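Brovmont Pumped Storage and Solar: Frequently Asked Questions
Compiled by the Flirkow Valley Energy Watch. Updated in June.

What is being proposed?

Trumon, a developer based out of state, wants to build a solar field on the Brovmont plateau and a pumped storage plant in the valley below it. When power is cheap, water would be pumped uphill to a new reservoir. When power is expensive, the water would run back down through turbines. The company calls the whole package "firm clean power." We call it two projects with one permit application, and we think they should be judged separately.

Are you against renewable energy?

No. Several of us have panels on our roofs. Our doubts are about this site and these numbers, and we'd have the same doubts about a gas plant that came with paperwork this thin.

How much land would it use?

The application says 2,000 acres. That figure covers the panels, the upper reservoir and the powerhouse. It leaves out the access roads, the fenced buffer and the transmission corridor, which the application describes as "associated works to be finalized." We asked for an acreage for those and were told it would depend on the final route. Until there is a route, treat 2,000 as the low end.

Doesn't pumped storage make electricity?

It stores electricity, and loses a share of it on the way. Pumping takes more energy than the turbines give back. That's normal, and it can still be worth doing if the plant soaks up power that would otherwise go to waste. But the Trumon brochure adds the storage plant's output to the solar field's output and prints the sum as "total generation." If the stored power came from the panels, it has been counted twice. If it came from the grid, then whether it is clean depends on what was running that night.

Will the reservoir be filled only with solar power?

The brochure says so. The application says "primarily." The draft grid agreement has no restriction at all and allows pumping at any hour, including 2 a.m., when the panels are doing nothing. We go by the draft agreement.

Where will the water come from?

From Flirkow Creek, over three wet seasons. After that the company expects to need only top-up water to replace what evaporates or seeps out. The seepage estimate assumes a fully lined reservoir. The cost estimate, in a different appendix, prices a partly lined one. Somebody should pick.

What happens in a dry year?

The application has one paragraph on this. It says filling "would be adjusted." It doesn't name a minimum flow for the creek, and it doesn't say who would decide.

How many jobs would there be?

The headline number is 169, and it is for the peak of construction. The number of permanent jobs is 11. Both are in the application, though only the first one made it onto the mailer. There is no local hiring requirement — we looked for one twice.

Won't the county collect a lot in taxes?

It might. The company has asked for an abatement that would cover most of the early years, when the equipment is worth the most on paper. By the time the abatement runs out, the panels will have lost a good part of their assessed value. The county's own revenue sheet shows the full amount from the first year, with a footnote saying it does not reflect any abatement. Read the footnote.

Who carried out the wildlife study?

A consulting firm named Lương, paid by the developer. There is nothing unusual in that, and the fieldwork looks careful to us. What bothers us is the calendar. The surveys ran through late summer and fall, and the plateau's ground-nesting birds do their nesting in spring. The report admits this and recommends a second season. The developer's summary of the report leaves the recommendation out.

Hasn't Lương said the impact would be minor?

The report says the impact of the powerhouse would be minor. It draws no conclusion about the reservoir or the transmission line. The word "minor" has since been used in public for the whole project.

Will the panels cause glare?

Probably less than people fear. Panels are built to take light in, and the glare model in the application looks reasonable for the valley road. It doesn't cover the ridge trail or the upper houses. We've asked for those to be added, and if the answer is that there's no problem, we'll say so on this page.

What will it look like from town?

We don't know. The application includes simulated views from four spots, all of them low and behind trees. Finishes and colors for the buildings and equipment are left for a later design stage.
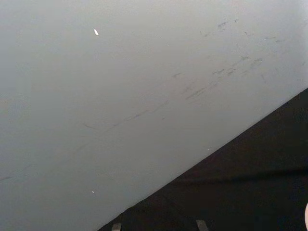 Pale, matte surface against a dark background.

Is there a plan for taking it all down someday?

There is a plan for the solar field. The developer would post a bond, minus the expected scrap value of the panels and racks. We think the scrap value is optimistic, and it's the developer who gets to estimate it. For the reservoir there is no removal plan. The application treats it as a permanent feature, meaning somebody will have to inspect and maintain a dam long after the last power sale. The lease is silent on who that is.

How long is the lease?

It runs to 2103, if every extension is used. The extensions belong to the company. The landowners can't decline them as long as rent is being paid, and the rent increases are fixed in advance with no link to inflation.

Could the project be sold?

Yes, and it would be surprising if it weren't. The lease allows transfer to any "qualified affiliate or successor" without consent. Promises made at public meetings don't transfer along with it unless they are written into the permit, so our main advice is to get them written in.

Is there anything you like about it?

Storage is useful, and the grid here could use more of it. The lower site is an old quarry, which is a better place for a powerhouse than a hayfield. A smaller plant, with a lined reservoir and a firm minimum flow in the creek, might well get our support. We suggested one — so far there has been no reply.

How can I comment?

In writing, to the county planning office, before the comment period closes. Spoken comments at the hearing are summarized by staff and tend to come out shorter than they went in. Mention the section of the application you are writing about. Form letters are accepted, but the office groups them together and answers them once.

Where can I read the application?

A paper copy is at the Brovmont library and can be read there until 5 p.m. The online version is missing two of the appendices, including the one with the reservoir costs.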